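Teaching by demonstration for computer refurbishment: second progress report to the Follmont fund

28 June 2025
By Adel Hajji
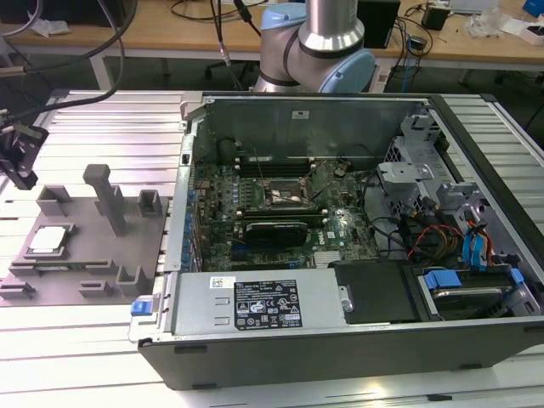
Work since February has gone into the processor task, the hardest of the 2 we proposed. An operator drives the arm by remote control, takes the CPU out of its slot in the tray and lowers it into the motherboard, and the recorded motions are used to train the controller. We start each run with the socket lever already raised and the socket empty, so the demonstration covers only the pick, the carry and the placing. The gray tray is 3D-printed. We went through several versions before the low L-shaped guides were where the operators wanted them, and the current one has stayed unchanged for the last 80 demonstrations.

In total we have recorded 152 usable demonstrations. Mirko Sala did most of them and has trained two other operators at the Gramutlow workshop. New operators need nearly 9 hours at the controls before their runs are good enough to keep. The usual fault is a slow rotation just above the socket, where the operator is judging the angle from the video feed. The controller copies that hesitation, so we now discard those runs.

The remote control software from Amrani has been reliable apart from a delay fault in the first weeks – fixed by moving it to its own network switch. Hand guiding was tried as well. It was quicker to learn, but the operator's arm blocked the overhead view and we have set it aside for this task.

Spending is within budget. The Trurkard force sensor arrived late and has not been fitted, which puts the lever-closing task behind schedule. We ask that its milestone be moved to the next reporting period. Mirko will send the revised schedule and the operator logs separately.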